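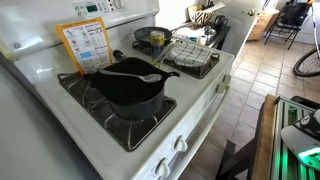

Clovside gas off until tonight, some streets longer

Households on the east side of Clovside are being told to expect no gas until at least 9 pm, after a water main burst under Mosquera Street early this morning and flooded the gas line next to it.

1,136 homes lost supply. Most are between the rail line and the creek, plus the flats behind the bowls club. The shops on Narkmont Road are on a different line and haven't been touched.

The water main went just before 5 am. Crews had it shut off by 6.20 but by then water had got into the low pressure gas main through an old joint, and pilot lights started dropping out up the hill. First calls came from people who couldn't get a hot shower.

Teófilo Yupanqui, who is running the repair for the network contractor Jorkero, said the water had to be pumped out of the pipe before anything could be turned back on.

"It finds the low spots and sits there. We've got three of those on Mosquera Street alone," he said.

"We could push gas through now and half the street would get it, then it'd drop out again at tea time. I'd rather do it once."

Pumping was going on at two pits at lunch time. A third was being dug outside the primary school, which is open as normal but has cancelled the canteen hot lunch. Kids were given sandwiches.

What to do if you're off

Turn the gas off at the meter. The lever should sit across the pipe, not along it. Leave it there, even if you hear a neighbour is back on. Every meter has to be checked by a fitter before it's opened, and the fitters will be going street by street in this order: Mosquera Street, Tannery Lane, Creek Parade, then the flats.

Someone over 18 needs to be home. If you're out when they knock they will leave a card with a number on it and you go to the back of the list, which Mr Yupanqui said could mean tomorow morning.

Check that stove knobs and heater taps are all turned to off. If you smell gas, get everyone outside, don't touch light switches, and ring the emergency number on your bill from out on the street.

Camp stoves and barbecues are not to be used inside. The fire station had already been to one house by 10 am where a barbecue was going in the laundry. No one hurt.

Showers and hot food

The pool is letting residents use the showers free until 8 tonight. Bring your own towel. The hall on Narkmont Road has an electric urn and two microwaves going, and the bowls club is doing soup and toasties from 5, gold coin.

Electric hotplates can be borrowed from the hall, 21 of them, first in first served. Families with babies and anyone on the medical list will be looked after first, so ring ahead if that's you.

Roads

Mosquera Street is shut from the roundabout to the school. Buses are going via Creek Parade and the stop outside the chemist isn't being used. Expect it to stay that way untill the hole is filled and sealed, which the council says is likely to be a couple of days.

Water is back on everywhere. It may run brown for a bit. Run the cold tap in the garden until it clears, and hold off on washing whites.

The main that burst was laid in the 1960s and was down for replacement next May. The council was asked whether that would now be brought forward and said it was too early to say.

More when we have it.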